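Work and Automation — Unit 5 handout
Prep kitchens: who does what once the arm is in
Notes by Rongrong Fang. Rev. 14 Nov 2019. Rough, sorry, will clean up before the exam review.

Read before class: the Cernero packet, first half. The Pillay chapter can wait until next time.

1. Where we left off

Last unit was warehouses. Big floors, lots of walking, the automation takes away the walking. Food prep is different. Small table, little walking, most of the work is in the hands and in knowing when something is wrong with the onion. So ask a different question. Less "how many jobs" and more "what is left in the job."

Three words to keep straight, I will use them all the time:

Job — what you are hired as. Prep cook, line lead, dish.
Task — a piece of it. Peel, halve, chop, bag, label, wipe down.
Skill — what you need to do the task well. Often not written down anywhere.

Machines take tasks. Payroll cuts jobs. Skills just sort of leak out in between. Most bad arguments on this topic mix up the first two.

2. The case: Flisden

Flisden is a central kitchen, supplies 12 cafeterias. Soups, salads, cold sides. Staff on the prep side before the change: 81. They cut a lot of onion. Urnilance sold them on an arm for cutting, to be brought in over one season starting in May.

What management wrote in the memo (it's in the packet): fewer cuts to fingers, steadier output, "staff freed for higher value work." Underline that last phrase. We come back to it.

What the prep cooks asked at the first meeting:
who stops it
who cleans it
does my rate change
what happens to the person on light duty who used to do bagging

Only the second one got an answer that day.

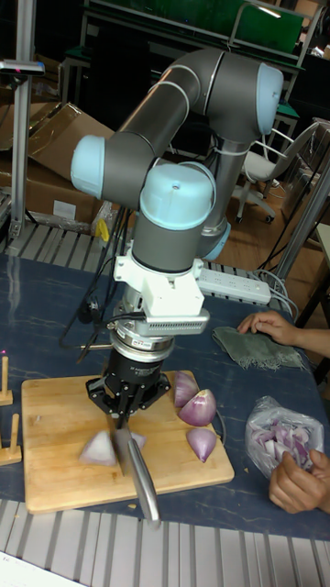 Task splitting is the main idea for this unit. You take one thing a cook used to do start to finish and you break it into steps, then ask of each step, machine or person? Chopping an onion sounds like one task. It is more like nine. In the setup here the gripper has the knife and the blade is in a wedge on the board, while a person is at the right side of the table with one hand on a folded cloth and the other on a plastic bag of chopped onion. Go step by step at home and mark each one M or P. Fetching, peeling, trimming, placing on the board, holding, cutting, moving the pieces, bagging, wiping. You'll find the P column gets long. It's also the column that tends to drop off the brochure.

The name for that is residual work. What's left after the machine has its share. Features of residual work, from the reading:

It is paced by the machine. You wait, then you hurry.
It is harder to describe, so it's harder to get paid for.
It is spread out. A little here, a little there, and it never makes up a whole nice task.
Some of it is new. Watching, for instance. Watching was never on the old job sheet.

Watching deserves its own line. People call it easy. Try doing it for two hours with your full attention. Old finding in control rooms and cockpits, same thing at a prep table — people get worse at noticing the longer nothing happens.

3. Urmas Grigaitė's interviews

Urmas did the fieldwork for this case, spoke with 2 crews, day and evening. Long transcripts, don't read all of it. Parts that matter:

Day crew, a cook with many years in: "I used to know by the sound if the knife was dull. Now I'm listening to a motor." That's skill leaking. She still has the skill, but no step in her day uses it.

Evening crew, newer worker: liked it. Wrists hurt less, eyes hurt less. Liked having something technical to put on a résumé. Take this one seriously, students always want to skip the happy interview.

Line lead: "They gave me a tablet and took away my Tuesdays-off swap." Meaning that scheduling got tied to the machine's hours. No one planned that as an automation effect. It was the one people were angriest about. (Discuss: is it an automation effect?)

Note the lead's pay did not change. The duties did, two new ones added, none removed on paper. 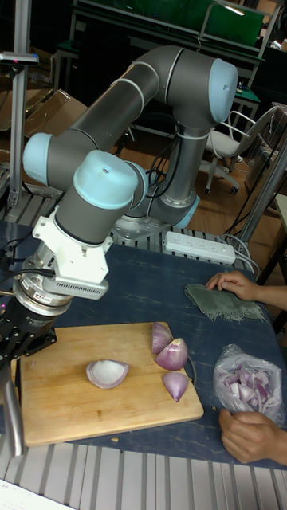

Back to "higher value work." At Flisden it ended up meaning three things depending on who you asked. For the managers, menu development. For the lead, filling out the log. For most of the crew it meant bagging and wiping, which they had been doing before, only now it was most of the shift. Same phrase in all three mouths. When you see it in a memo, ask higher value to who, and is there a raise attached. If there's no raise, write that down in your margin.

4. Safety — short version

Less time holding a knife should mean fewer cut fingers. OK. But look at what moves in to take its place:

hands near a tool that someone else (or something else) is moving
confusion about when it's safe to reach in
cleaning a blade that is attached to an arm
pressure not to stop it, because stopping shows up in the log

Flisden's rule ended up being that anybody may stop it, no reason needed, no name in the log. It took them 125 days to get to that rule. The prep cooks proposed it in the first week. Read the meeting notes in order and you can watch it get turned down, then partly accepted, then annouced as a management initiative.

Compare with a kitchen knife and a new hire. You tell them: speak up when you walk behind someone. That custom works because everybody shares it. What's the version of that for a machine that doesn't hear "behind you"? Painted line, light, sound, agreed pause between batches. Each has a cost. Crews preferred the pause. Managers preferred the painted line (free).

5. Who gets asked

Ladder from the Cernero reading, low to high:

told afterward
told before
asked before, answer not used
asked before, answer used
on the team that decides

Flisden starts at rung two and gets to somewhere near four. Your group may argue for three, fine, but bring evidence from the minutes and not from a general feeling.

Why it matters past fairness: the people at the table know the exceptions. Soft onion, double-hearted onion, the one that rolls. If they aren't asked, then the exceptions come back later as "downtime."

6. For discussion group

Bring your M/P list. Compare with your neighbor, where do you disagree? Usually at placing and at moving the pieces.
Pick one step from the P column and write a job ad for it. Only that step. Would you apply?
Light duty. Find a task at Flisden that suits a person with a bad shoulder, before the change and after.
Write the memo again, one page, as if the crew would read it first.

7. Written work

Two pages, double spaced. A workplace you know, yours or a family member's. Doesn't need a robot in it — a self checkout, a scheduling app, a new fryer with a timer, all fine. Split one job into tasks, say what moved, say what's left and who has it now. Use "residual work" properly at least once. No interviews without the consent form, see the folder.

Half of you wrote about the same grocery store last year. Pick another store please.

Next unit: pay systems and machine pace. Pillay chapter, all of it this time, plus the Urnilance sales sheet, which you should read with a pencil.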